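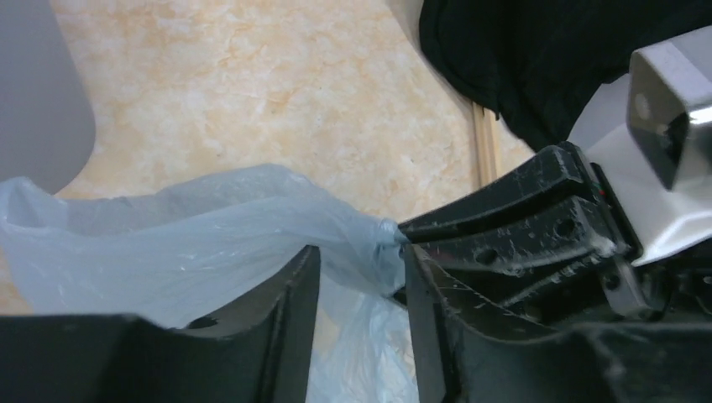 Light blue and partly see-through

Thread: Flelton switching to blue recycling bags in September

tomsgarage
Flyer came today. Starting in September we get a roll of 25 bags per household and the bins go away. Has anyone lived somewhere that does this?

marlow_k
We had bags in Bresstead for four years. Raccoons got into ours every week. I rinsed everything and it made no difference. I'd keep the bins.

Bimla Shukla
I like the change. My driveway is steep and I can't pull a full bin up it anymore.
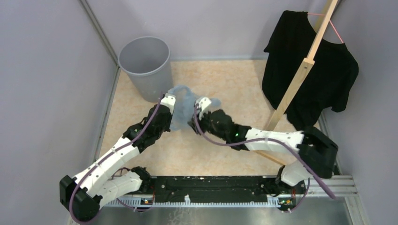

A bag I can carry in one hand, and I can put out two small ones if one gets heavy. My sister in Greenwood ties hers and hangs them on the fence post – no animals so far.

marlow_k
Fence post works if you have a fence. Half my street doesn't.

dpw_watcher
The flyer says 2150 homes. At 25 bags each, that roll won't last my family until Christmas. What do refills cost?

tomsgarage
Doesn't say. It only says you pick them up at Kiltico Hardware.

marlow_k
Kiltico closes at 5. So people who work get no bags.

Bimla Shukla
They're open Saturday mornings. I'll ask about the refills when I go in for paint.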